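Imtiaz Ekanayake
28 February 2018

Revised our cell rules at Plestov this week. Short thread on the ones people skip.

1/5 Clear the table before teaching a pick. Only the items in the task stay near the arm.

2/5 Cable loop at the wrist: check it through the full turn of the last joint, at slow speed.

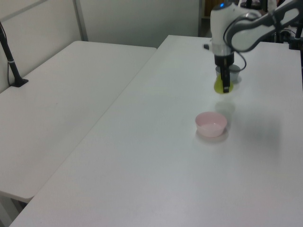 Arm over the main table, pink bowl and grey cup close to the gripper.

3/5 Hands stay off the table while the arm is live - including for a dropped part.

4/5 Log every stop. Two lines will do.

5/5 Any change of gripper means a new risk check, signed.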